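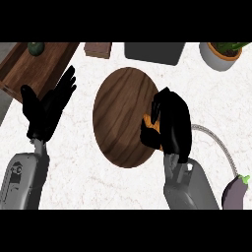

Tapsell Kitchen Pack for Bevent

Hi, I'm Trudy Tuhiwai, and I look after the kitchen tasks in Bevent, our simulator for recording two-handed demonstrations. The Kitchen Pack is the one I use most myself, so forgive me if I go on a bit!

You get 490 demonstrations, all recorded by people steering both arms, plus the counter setup so you can record your own. The jobs are simple produce handling: pick something up, move it to the cutting board or the wooden tray, let go. Carrots are harder than they sound (long, thin, and they love to roll), and the eggplant has humbled just about everyone on the team.

Each episode comes with the robot's own view, joint positions for both arms, finger positions for both hands, and a one-line instruction in plain English. We keep the black bands on the top and bottom of the video so the shape matches what most training code wants. If you'd like them gone, there's a crop setting in the loader.

Paora Cosgrove rebuilt the finger contacts in May, and wow, what a difference. Things stay put in the hand now. If you have the older pack, please download it again and don't mix the two sets.

What's in the download
Demonstrations: 490
Counter layouts: 4
Lighting setups: 3
Extra random object placements: 500
Works with: Bevent and the Ganley loader

The objects are rigid, so there's no slicing or peeling yet. I keep asking! Failed grasps are in there too, tagged, and you can filter them out or train on them. I leave mine in.

Page updated 15 November 2024. Questions about licenses go through the contact form, and questions about eggplants come straight to me.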